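3 Material und Methode

Als Reizmaterial dienten kleine Holzwürfel in den Farben Rot, Orange, Gelb, Blau und Grün, jeweils zwei pro Farbe, auf einer braunen Unterlage (Abb. 1).

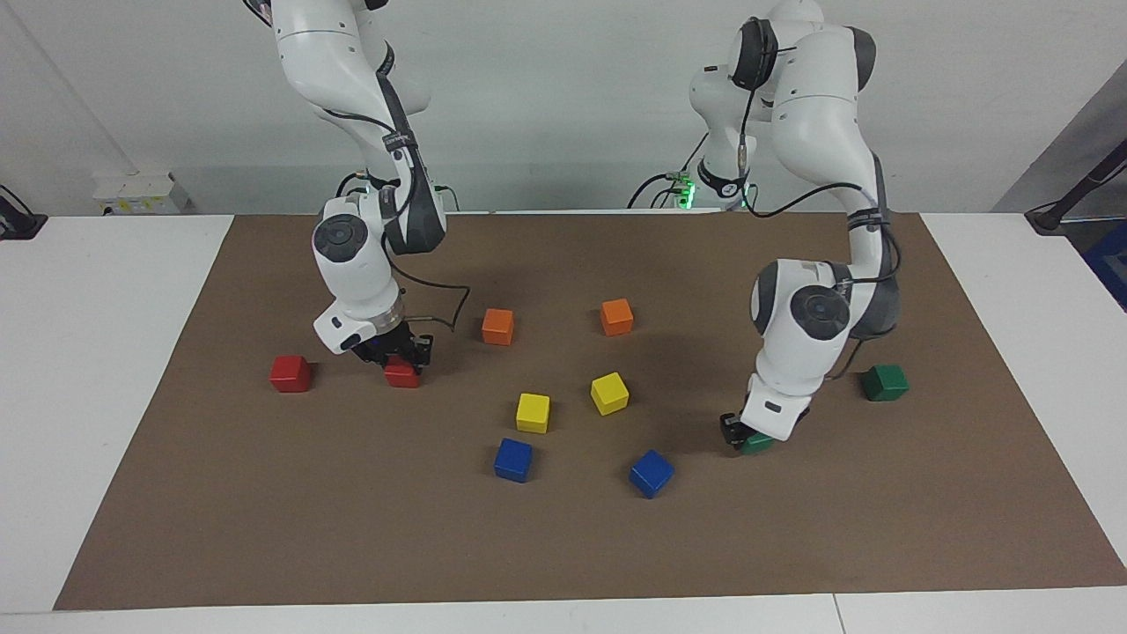
Abb. 1: Holzwürfel in fünf Farben auf brauner Matte.

3.1 Stichprobe und Ablauf

An der Erhebung nahmen 68 Vorschulkinder aus Kindertagesstätten in Ninberg teil. Die Einzelsitzungen dauerten etwa 30 Minuten und wurden im Juni durchgeführt. Erfasst wurde die Benennung der Farben in der Erst- und in der Zweitsprache; die Reihenfolge der Sprachen war über die Kinder ausbalanciert. Zwei Kinder brachen die Sitzung vorzeitig ab, ihre Daten gingen nicht in die Auswertung ein.

3.2 Kodierung

Jede Antwort wurde als zielsprachlich, gemischtsprachlich oder fehlend kodiert. Zusammensetzungen wie „gelborange“ galten als zielsprachlich, sofern das Grundwort der erwarteten Kategorie entsprach. Die Zweitkodierung übernahm Fadwa Ait Brahim ohne Kenntnis der Altersgruppe. Abweichende Urteile wurden anhand der Tonaufnahme geklärt. Selbstkorrekturen blieben unberücksichtigt; gewertet wurde die erste vollständige Nennung.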